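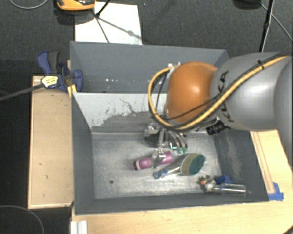

*Bottle, cleaning brush and clear cylinder in a grey bin. Gallery 5, Washing and Cleaning.*

# Washing and Cleaning

The Hirkell Household Collection holds 1,867 everyday articles, of which 1,861 are listed in the online catalogue. The remaining six are awaiting entry. Gallery 5 is given over to the things people keep by the sink, under the stairs or on the edge of the bath: bottles, brushes, cloths, pails and the smaller items that go with them.

The collection is one of ordinary goods in ordinary condition. Articles are accepted whether or not they are complete, and labels, stains and signs of use are left as they are wherever this is safe. Few of the pieces in this gallery would have been thought worth keeping by their owners, and most reached Hirkell in mixed boxes with no list.

## Notes on the objects

**Bottle.** Cylindrical, pink-purple, with a pale band near one end and a darker magenta end beyond it. Shown lying on its side. Bottles are catalogued by shape and colour first and by contents second, as many arrive with no legible label.

**Cleaning brush.** Rounded oval head in two layers, one tan or olive and the other dark teal, the teal layer being the scrubbing surface. The clear handle narrows towards a blue end piece with a small round tip. Brushes are grouped by the form of the head.

**Cylinder.** Clear and transparent, lying horizontally in the corner of the bin. Transparent articles are entered under their shape until a use has been agreed. Readers who search the catalogue for "clear" or "transparent" will find them under both words.

## How the gallery is arranged

Objects in Washing and Cleaning are divided between four headings. The headings describe where a thing would usually be found in a home, and an article may appear under more than one.

**At the sink.** Dish brushes, scourers, sponges, drainers and bottles of washing-up liquid. This is the largest heading and the one most often requested by schools.

**On the floor.** Brooms, hand brushes, dustpans, pails and mops. Long-handled articles are stored separately and need a longer period of notice before a visit.

**In the bathroom.** Nail brushes, soap dishes, shampoo bottles, tooth mugs and sponge bags. Soap itself is not held, with the exception of wrapped bars that came to the collection sealed.

**With the laundry.** Pegs, peg bags, scrubbing boards, measuring cups and stain removers. Several articles under this heading were given by the Ellis family and are entered together under that name.

An article whose proper heading is uncertain is placed under "At the sink" for the time being. The catalogue entry will then carry the word "provisional" after the title, and the entry may move without notice.

## Words used in the catalogue

Visitors often ask why a familiar thing appears under an unfamiliar name. The catalogue follows the Stoltero word list, which was adopted when the first records were typed up and has been kept for consistency. The terms most often needed in this gallery are set out below.

- **Bottle:** any closed or closable container with a neck or cap, including those that are squeezed.
- **Brush:** any article with a head used for scrubbing or sweeping, whether or not the head has bristles. Heads faced with a pad are included.
- **Cylinder:** used where the shape is plain and the purpose has yet to be settled.
- **End piece:** the part at the end of a handle furthest from the head. It may be of a different colour or material from the handle.
- **Pail:** used in place of "bucket" throughout. A search for either word will bring up the same results.
- **Bin:** an open container in which other articles are held. Waste bins are entered under "Refuse".

Colours are recorded in everyday words. Where two members of staff have given different names to a colour, both are kept and joined with a hyphen or the word "or". The collection does not hold colour swatches for its objects, and the colours seen on a screen should not be relied upon for matching.

## Handling and care

Modern household goods do not always keep well. Some soft plastics become sticky with age, clear ones may cloud or yellow, and foam can crumble at a touch. Each article in the gallery is looked over at five-year intervals, and the date of the last check is given at the foot of its catalogue entry.

The following apply to all readers and groups using objects from Washing and Cleaning:

1. Gloves are provided and should be worn when handling bottles of any kind.
2. Caps and lids must not be opened, even where a bottle appears to be empty.
3. Brushes should be lifted by the handle and the head together.
4. Clear articles should be laid on a dark cloth – these are kept in the drawer beneath the reading table.
5. Nothing should be rinsed, wiped or polished.

Any damage should be reported to the duty member of staff before the object is put away. No charge is made for accidental damage.

## Visiting and study requests

Objects from Gallery 5 may be seen by appointment in the study room at Hirkell. Requests should give the catalogue title of each article and the length of visit wanted. A single reader may ask for up to 12 articles at one sitting, and school groups may ask for a mixed box made up by staff. Mixed boxes are generally drawn from "At the sink" and "With the laundry".

The study room closes for stocktaking throughout November. Written enquiries are answered as usual during that month, although objects cannot be brought out.

Requests concerning this gallery should be addressed to Lauri Niskanen, Keeper of Domestic Objects, at the collection's main office. Offers of further articles are also welcome. The collection is at present looking for the following:

- washing-up brushes with replaceable heads, preferably with a spare
- dustpans sold as a pair with a matching brush
- measuring cups supplied with washing powder
- bottle brushes of any length

Aerosols, bleach and opened containers of any cleaning product cannot be accepted.

## Use of pictures

Gallery pictures may be used without charge for teaching, private study and local newsletters, provided that the words "Hirkell Household Collection" appear beside them. Publishers and firms should write in advance. Captions may be shortened – object names and colours should be kept as they are given.

Corrections to captions and entries are always considered. A reader who recognises an article, or who can say where it was bought and what it was used for, is asked to quote the gallery number and the title when writing.

## Other galleries

**Gallery 3, Cooking and Baking.** Pans, tins, spoons, sieves and rolling pins, with a separate section for articles used at table.

**Gallery 4, Storage.** Jars, tins, boxes and baskets. Includes the Polluser gift of kitchen containers, which may be searched as a group.

**Gallery 6, Mending and Making.** Needles, threads, glue pots and small hand tools kept in the home.

**Gallery 7, Refuse.** Waste bins, liners, caddies and the notices issued with them.

Page last revised 20 July 2018.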